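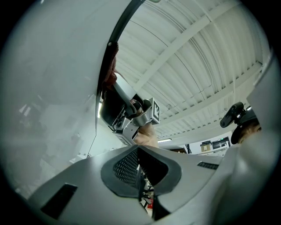
Teaching by hand: what our demonstrations were worth

The claim we set out to check was that a person holding a gripper can teach a task faster than a person driving an arm by remote control. Eynon's course notes treat this as settled. We doubt it.

We recorded 144 hand-held demonstrations of one task, putting a cup on a shelf, and 94 by remote control on the Plovcombe bench. The hand-held ones went quicker, no question. But 20 of them had to be thrown out when tracking dropped, mostly during wide swings of the wrist, and sorting them took most of an afternoon that the usual comparison leaves out.

The remote set was slow and dull to record. Its motions were also ones the arm could repeat. Several of the hand-held paths asked for elbow positions our arm can't reach, and the Wotonix software clipped them without any warning. We found out in May, after training.

Was the hand-held policy better? On the cup task, slightly. With the shelf moved a few inches, neither did well, and we would not bet on the difference. Both sets came from the same two operators, who got better as they went, and we did not shuffle the order.

Birkberg students taking this on next year should log cleanup time from day one.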